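Collision padding, or why my planner kept giving up in the bathroom 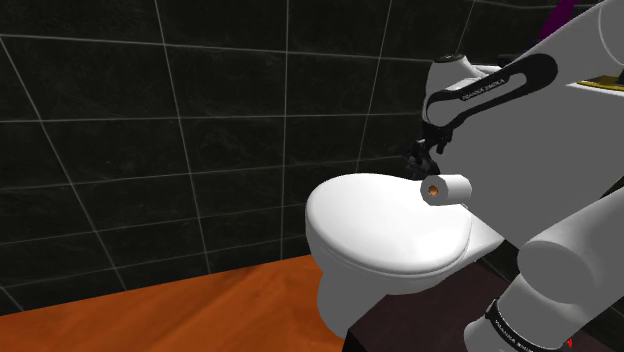 I've spent most of this month on motion planning for the bathroom tasks, and I'm writing it up before I forget what I changed. The task is a simple one on paper. Pick up the toilet paper roll from the lid of the toilet and put it somewhere else. The arm is a Franka, everything is simulated, and the room layout gets randomized each episode by Netamgate, the scene generator we use at work.

The planner was failing on 35 percent of episodes before the arm had moved at all. It wasn't timing out. It came back with "start state in collision" or "goal state in collision" and quit. I ignored this for a while and let the episode sampler throw those cases away, which was lazy, and it meant the training data was leaning toward layouts where the fixtures were well clear of the arm.

Garba Lawal finally asked me what the rejected episodes had in common. I dumped 2,000 of them and coloured the collision pairs by which bodies were touching. Nearly all of them were a finger link against the toilet lid, or the forearm against whatever block of furniture had been placed behind the toilet.

The lid was the interesting one. The visual mesh is a nice smooth oval. The collision mesh was a single convex hull around the entire toilet, lid and bowl and pedestal together, so it bulged out in places where there is really just air. On top of that I had padding set to 2 cm on every object in the world. I'd put that in last winter for a kitchen task and never took it out. A roll lying on its side doesn't stand very high off the lid, so with the padding on, any grasp pose low enough to close on the roll had the fingertips inside the padded lid. The goal was never reachable.

What I did about it:

First, I ran the toilet through a convex decomposition so that lid, bowl and pedestal are separate pieces. It's slower to load, but the meshes are cached so I only pay for it once per asset.

Second, padding is now set per object and per phase. The free-space move to the pre-grasp pose still gets the full padding. The last stretch down to the roll is a straight Cartesian move with padding off for the lid and the roll, and contact allowed between the fingers and the roll only. The lift is the same in reverse, with the roll attached to the hand as a collision body.

Third, grasp candidates are ranked by clearance at the elbow before they go to the planner. The old order was by antipodal score alone, and the top candidate often folded the arm into the furniture. There are usually 2 sensible wrist orientations for a cylinder like this and one of them is much better for the elbow. It's a cheap check to run.

I also lost an afternoon to a units problem. The config loader in Trorkport reads padding in metres and our override file was in centimetres, so my first attempt at turning the padding down gave every object a halo bigger than the room. Everything was in collision with everything. I've added an assert.

Rejections are well down now and the remaining ones are mostly fair, where the furniture has been dropped so close that there isn't a way in. I'd like the generator to catch those itself, but that's a change on the Netamgate side and I haven't opened the ticket yet.

Still to do: the attached roll is modelled as a solid cylinder, which is fine for the move but wrong if we ever want to put it on a holder. And the Cartesian segment has no fallback. If it gets less than the full path it just fails, when it could try the next grasp on the list - probably an hour's work, and I'll get to it after I've rerun the baseline.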